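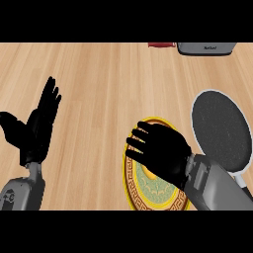

A decorative plate and a frying pan on a light wooden tabletop.

Kitchenware swap scheme to move into bigger premises

A scheme that lets households in Dravia exchange unwanted pots, plates and small appliances is to move into a former shoe shop in June, after outgrowing the room it has used at the town library.

The Ornenent Kitchen Exchange took in 1,853 items over the past year and passed on 1,751 of them. The rest are in storage or have been sent for metal recycling.

Under the scheme, residents bring in clean kitchenware and receive a token for each item, which can be spent on anything on the shelves. People with nothing to hand in can buy up to five tokens a visit at a small charge. Households referred by the local advice centre pay nothing.

Saucepans and baking tins are the quickest to go, the organisers said. Dinner plates are slower, as most people want a matching set, and the exchange has started holding back odd plates until it can put together groups of similar size and colour.

The new premises, on Antoniuk Street, have two rooms. The front one will be used for the shelves and the counter. The back room will be fitted with a sink and a workbench, where loose handles can be tightened and electrical goods tested before they go out. Until now appliances have been taken across town for testing – a job that could hold them up for weeks.

Rerance, the housing association that owns the building, has agreed to let it at a reduced rent for two years. The library said its room would go back to being used for evening classes.

Knives, glass lids with chips and non-stick pans with a worn coating will still not be accepted. Large appliances such as cookers and fridges should go to the council recycling centre as before.

The exchange will close for the last week of May while stock is moved. Tokens already issued will remain valid at the new address.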